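Introduction to Building Stone
Handout 4: Marble indoors

Reading for this session: chapter 2 of the course book, and Ebbe Løken's notes on the Trusholm quarry. The Løken notes are short and you should read all of them. Bring your hand lens.

1. What we mean by marble

Geologists and stone merchants use the word differently. To a geologist, marble is limestone or dolomite that has been changed by heat and pressure until its grains have grown together into a new, interlocking pattern. Any fossils have usually gone. To a merchant, marble is often any stone soft enough to cut easily that will take a polish, so many "marbles" on sale are ordinary limestones. Some green ones are serpentinite and contain little or no calcite.

In this course we use the geologist's meaning unless we are quoting a merchant's list. In written work, say which one you mean the first time you use the word.

2. Colour and veining

Pure calcite marble is white. Everything else comes from what was in the original limestone or what got into the rock later. Clay and mica give greenish or silvery streaks. Carbon gives grey and black. Iron oxides give yellow, tan, brown and red, depending on the mineral and how much of it there is.

Veins form in more than one way. Some are cracks that filled with new minerals carried in by water. Others are thin beds of impure limestone that were squeezed and folded along with the rest. On a sawn slab these can be hard to tell apart. A crack filling tends to cut across the grain of the stone and have clear sides. A folded bed tends to wander and fade out.

Merchants' names describe the look of a slab and tell you very little about its make-up. The same block can be sold under two names if it is sawn in two directions.

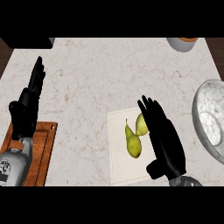 Fig. 1. White marble worktop with faint tan and rust-coloured veining (computer rendering).

3. Hardness and acid

Calcite is 3 on the Mohs scale. A steel knife is between 5 and 6, so a knife will scratch marble and marble will not scratch a knife. Granite is made mostly of quartz and feldspar and stands up far better to scratching. This is the first test to try on an unknown offcut, on the underside, with permission.

The second test is dilute hydrochloric acid. One drop on calcite fizzes strongly. On dolomite it hardly fizzes unless the surface is powdered first. Wear goggles, use one drop, and rinse it off afterwards.

Weak acids also act on marble. Lemon juice, vinegar, wine and some bathroom cleaners dissolve a little of the surface and leave a dull patch. This is called etching. It is often mistaken for a stain, but a stain is colour that has soaked into the stone, and the two are treated differently. A light etch can be polished out. A stain is drawn out with a poultice, or left alone.

4. Sealers

A sealer goes into the pores and slows down the uptake of oil and water. It does not stop etching, as the acid reacts with the stone at the surface. Students get this wrong every year in the written paper.

5. Weight

The density of solid calcite marble is close to that of calcite itself, 2.7 grams per cubic centimetre. For the worked problems, use the Trusholm test value of 2695 kg per cubic metre. To find the weight of a slab, multiply length by width by thickness, all in metres, then by the density. Check your units before you start. Thickness is nearly always quoted in millimetres.

Problems

a) A slab measures 2 m by 0.6 m and is 18 mm thick. Find its mass.
b) Sample 1247 in the Kendcombe tray fizzes only when powdered. What is the main mineral likely to be?
c) A hall floor has dull rings near the drinks table. Explain what has happened and say whether sealing the floor would have prevented it.

Hand in answers at the March session. Handout 5 covers slate.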